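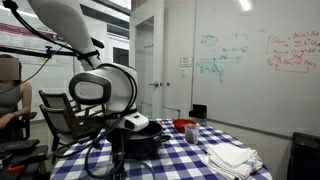

**Rapport d'avancement, ateliers de cuisine de quartier**
À l'attention de : Meirion Morgan, fondation Okafor
Rédigé par : Lyle Dunleavy, association Dalano
Lundi 4 août 2025

## 1. Où en est le projet

La subvention accordée au printemps couvre les ateliers de cuisine à petit budget dans les quartiers d'Ellow et de Drurkard. Les séances ont commencé en mai à Ellow. Celles de Drurkard ont pris du retard, le bail de la salle ayant été signé plus tard que prévu. Elles ont maintenant lieu chaque semaine, le soir.

À ce jour, 40 personnes sont inscrites sur les deux sites. Les groupes sont limités à 15 participants, ce qui nous oblige à tenir une liste d'attente à Ellow. À Drurkard, il reste des places.

## 2. Contenu des séances

Le premier cycle porte sur les légumineuses et les céréales : trempage, cuisson, conservation, utilisation des restes. Les participants repartent avec une fiche recette et une estimation du coût par portion. Les fiches ont été relues par une diététicienne, qui nous a demandé de réduire le sel dans trois d'entre elles. Les corrections sont faites.

Nous avions prévu des recettes au four. Elles ont été retirées du programme : une partie des inscrits ne dispose chez eux que d'une plaque. Toutes les préparations se font désormais dans une seule casserole. 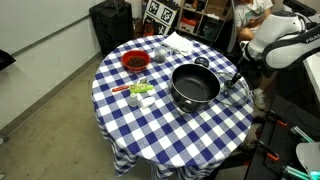

*Casserole, couvercle en verre et bol rouge sur la table ronde.*

La séance sur les épices a été la moins suivie. Plusieurs personnes l'ont trouvée trop théorique. Elle sera raccourcie et fusionnée avec celle sur les soupes.

## 3. Budget

Les dépenses sont conformes au prévisionnel, à l'exception de deux postes :

- **Location de salle (Drurkard)** : inférieure au prévu, du fait du démarrage tardif.
- **Denrées** : supérieures au prévu. Le prix de l'huile et des fruits secs a augmenté depuis le dépôt du dossier.

Nous demandons l'autorisation de transférer 1 000 euros du premier poste vers le second. Le total de la subvention ne change pas. Le formulaire de la fondation est joint, signé.

## 4. Difficultés

La garde d'enfants reste le principal motif d'absence. Nous avons essayé un créneau le samedi matin à Ellow ; la fréquentation a été correcte, mais l'animatrice n'est pas disponible toute l'année sur ce jour. Une deuxième animatrice est en cours de recrutement.

L'inscription en ligne fonctionne mal sur téléphone. En attendant la correction, nous prenons les inscriptions par appel ou sur place.

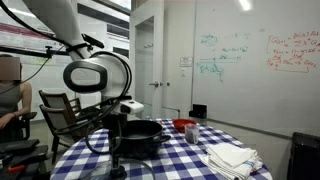 ## 5. Prochaines étapes

- Ouvrir un second groupe à Ellow pour absorber la liste d'attente.
- Envoyer le questionnaire de mi-parcours aux inscrits.
- Imprimer le livret de recettes, si le transfert budgétaire est accepté.
- Fixer avec vous la date de la visite à Drurkard.

Pour la visite, un jeudi soir nous conviendrait. Merci de nous indiquer vos disponibilités avant la fin du mois.

Lyle Dunleavy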